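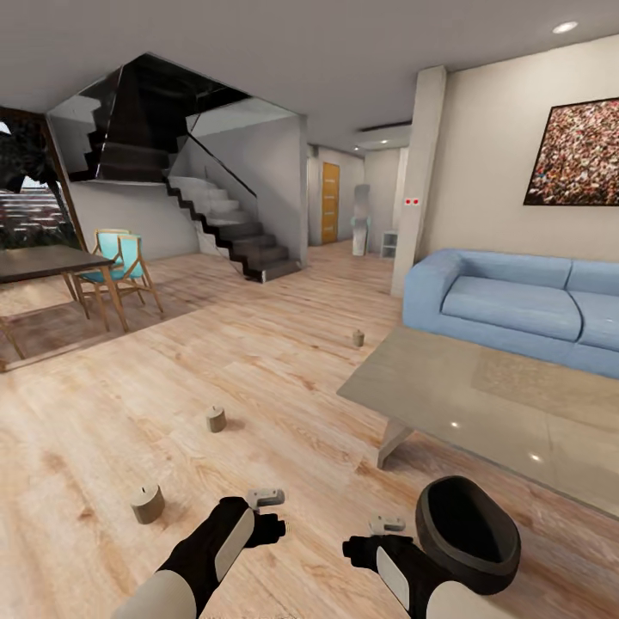 Home robot arms: what to check after a drop

Posted Feb 10, 2019

The sales page for any two-armed home helper will tell you it picks things up off the floor. Fine. Our Belteck did that well enough until July, when the left gripper let go of a full candle glass over the oak boards. The app said "task complete." The dent says otherwise.

If yours has started dropping things, try these before you pay for a service call.

Hit the stop button first. Don't reach between the arms to save whatever is falling. On ours the fingers closed again a moment after the drop, on nothing, and I would not want a thumb in there.

Wipe the finger pads. Candle wax is the worst of it. A film too thin to see will make a smooth item slide. Use warm water and a drop of dish soap on a cloth, then let the pads dry fully. The Cavetti spray sold for this costs a lot and left ours tackier on one side than the other.

Test with something light and dull. A small plastic box or a bar of soap still in its carton will do. Run 12 lifts with each arm, low over a folded towel. One drop means clean again. Two means stop using that arm.

Turn the grip down for glass, not up. The factory setting on ours was 80, and it squeezed hard enough to make a tumbler pop out sideways.

Watch it near a glass-topped table. I don't trust the sensors around shiny surfaces, whatever the manual claims — ours clipped the same table edge twice in one evening. Keep small things at least 6 inches away from the legs, or pick those up yourself.

Never give it a lit candle. There is a "candle mode" in the update. I have not tried it and won't.

As for the dent, a damp cloth and a warm iron raised most of it. Pešek filler stick took care of the rest, though the color is a shade too yellow by daylight.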